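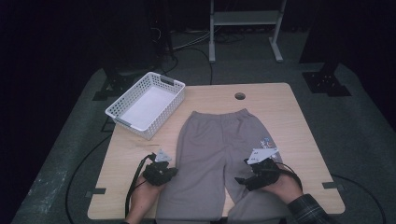
**Minutes — Rekell hand gripper kit, review meeting, February**

Room 4, started late, gone half past 2 by the time everyone was in.

Present: Bello Ekpo (chair), Marta, Col, Sunniva, Pritchard (notes). Apologies from Plostodport, who were meant to dial in and didn't.

**1. Last minutes**

Agreed. Pritchard to correct spelling of Skorkevico throughout, sorry.

**2. Where we are with the kit**

Kit on loan from Skorkevico. Pair of grippers, marker plates, cables, recording software (Uzor). Loan was 15 working days, extension asked for, no answer yet — Bello chasing.

Folding tasks under way. Sweatpants at the moment, laid flat on the table, waistband to the far side, one gripper to each leg. Towels and T-shirts done before that. Col says trousers slower than shirts, legs want to twist when you bring one over the other. Marta thinks that's technique, not the kit. Left open.

**3. Comments from people using it**

- Jaws fine on thick cloth. Thin stuff slips, esp. hems.
- Cables. Everyone said cables. Left one drags on the table edge. Sunniva asked if there's a wireless version; rep told her "later in the year", no price.
- Marker plates: right-hand one is bigger and catches the light ones when you cross over. Col has knocked it loose twice. Would like a locking screw.
- Weight ok for the first hour, wrists ache after. Suggest swapping over at the break, not at lunch.
- Grip size too big for Marta. Skorkevico do a smaller handle but its extra.

**4. Software (Uzor)**

Better since the update. Starts first time now, mostly. Still loses the left gripper if you turn away from the stands, and the take has to be binned. Almost a whole morning lost to this before anyone noticed the warning, it's tiny and in the corner. Sunniva has written it up, will send on.

Export works. File names are a mess. Pritchard to ask if we can set our own.

**5. Buy, rent or send back**

Long one. Quote is for 2 kits with support for a year. Bello wants one kit and a spare set of jaws. Col wants both or the work will queue. Marta not keen on paying for support when the phone line shuts at 4.

Plostodport's offer cheaper but no marker plates included and we havent seen it working. Bello won't compare on a brochure. Fair.

No vote. Agreed to ask Skorkevico for a price on one kit, no support, small handles in.

**6. AOB**

Floor cables need taping down before the visitors come. Col.
More trousers wanted, different weights, a few with zips. Bring old ones in if you have any, washed please.
Heating — reported again.

**Actions**

- Bello — loan extension, new quote, ring Plostodport
- Sunniva — Uzor fault notes to all
- Col — tape, also tighten marker plate
- Marta — try small handle if they'll post one
- Pritchard — file names, old minutes

Next meeting same room, time to be confirmed once Bello has the quote.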